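About Trernau

Small team, two desks, one very full workshop. We help shops, schools and labs plan and buy automation equipment — arms, grippers, cameras, rails, all the bits that never make it onto the first quote.

Started by Brunello Serra and Poul Juhl. Brunello does the budgets. Poul does site visits and lead times, and will ask about your power outlets.

What we do
Equipment lists, priced line by line. Lease or buy comparisons. Spare parts planing for up to 27 months. 118 plans finished so far, most of them for first time buyers.

We don't sell hardware and take no comission. Flat fee, agreed before we start. Small budgets fine — some clients come to us with $2000 and a table.

Planning a two-arm bench? Ask for the Laltstead checklist. 22 lines, free. Covers mounts, cabling, cameras, shelving and test items.
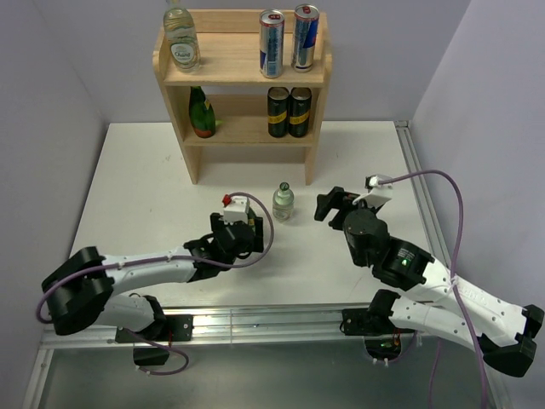
Two-arm bench with bottles and cans on a wooden shelf.

Next budget round opens in February. Get your wish list in early, even a rough one. Call or use the contact form.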